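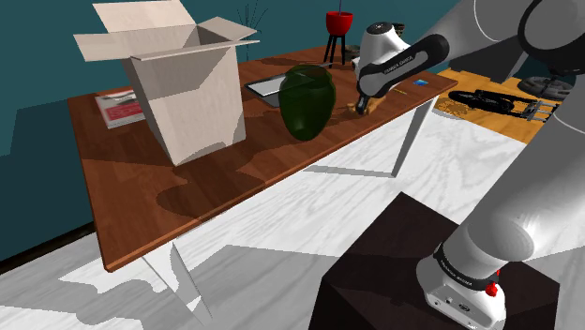
Session 2: Sorting and Cleaning Your Brass

Welcome back, everybody. Last time I talked way too long about bench safety, so tonight we're getting straight to the cases. If you missed the first session at the Potville range, grab the handout from the front desk before you go home – I'm not repeating the powder storage part.

Start by sorting. I do it by caliber first and then by headstamp, and yes, I really do look at every single one. Mixed range pickup is fine to practice on, but keep it away from the brass you bought new. I bought a lot of once-fired cases in June, 3,699 of them by the seller's count, and I was still finding the wrong caliber in there weeks later!

While you're sorting, look for:

Splits at the neck or mouth
A bright ring just above the head (feel inside with a bent paper clip if you're not sure)
Loose or leaking primer pockets
Dents deeper than a sizing die should have to deal with

Any doubt at all, crush it with pliers and toss it in the scrap. A case costs pennies.

Now cleaning. I use a dry tumbler with walnut media, and I run 300 cases at a time because mine gets sluggish above that. Two hours does it for me. Some of you like wet tumbling with pins, and I'll admit it gets the pockets cleaner, but then you've got drying to do and pins to hunt for (check inside every case, please).

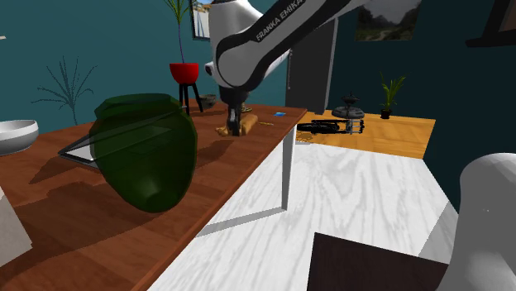 Robot arm gripping an object on a wooden table

Decapping before or after? I clean first, decap and size, then give the cases a quick wipe to get the lube off. If you decap before you tumble, poke the media out of the flash holes afterward. It loves to get stuck in there.

For next time, bring 16 cleaned and sorted cases, all the same headstamp, plus your calipers. Write your trim length from the manual on a piece of tape and stick it on the bag. We'll measure, trim and chamfer, and I'll bring my trimmer for anybody who hasn't bought one yet. Eye protection on when you walk in, same as always.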